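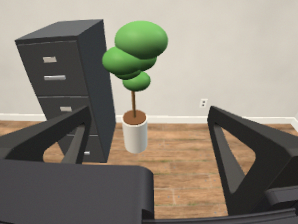 *Wood floor, filing cabinet, plain office corner (rendered).*

# Stasudwood route notes

Hi, and thanks for stopping by! I've been collecting travel notes for the Stasudwood valley for a few years now, mostly for my own trips, and they finally got too big for one messy text file. So I split them up and put them in this repo. It's three towns (Lisel, Kamel and Zernar), the roads and footpaths between them, and a whole lot of opinions about soup.

Last big cleanup: Sat 22 April.

## What you get

- `stops.csv` has 315 rows, one per place to sleep, eat or look at something
- `legs.csv` has walking and bus legs between stops
- `notes/` has one Markdown file per town, plus `ferry.md`, which kept growing

Each stop has a `town`, a `kind`, a `season` and a free-text `remarks` column. I wrote the remarks on buses, so expect typos (I fix them when I trip over them).
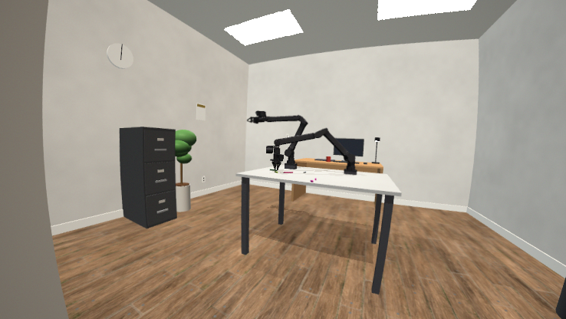 Distances in `legs.csv` are in miles and climbs are in feet. The steepest leg is the old chapel path out of Kamel, 600 feet up before you get a single bench, and I love it! Go early. The bakery by the bridge opens before the path gets sunny, and the cheese rolls travel well.

## Things to watch out for

Prices are whatever I paid, in local money, and I haven't gone back to update the old ones. Bus times for Zernar are the winter times. The summer schedule starts in May and I only have half of it typed in, so blank cells in `summer_dep` mean I haven't gotten to them yet. They don't mean there's no bus.

Lisel is spelled two ways on road signs. I stuck with the short one everywhere.

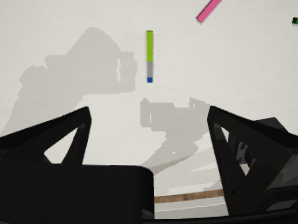
The ferry needs 15 minutes for loading, and the `duration` column leaves that out. Add it yourself if you're trying to catch the last bus on the far side (I missed it twice, both times in the rain).

## Using it

Open the CSVs in any spreadsheet, or:

```
python plan.py --from Lisel --to Zernar --days 4
```

The planner won't give you a day with more than 20 miles of walking. Change `MAX_MILES` at the top of the script if you have better knees than I do.

## License

CC BY 4.0 for the notes, MIT for the script. Corrections are very welcome, so open an issue and tell me which row.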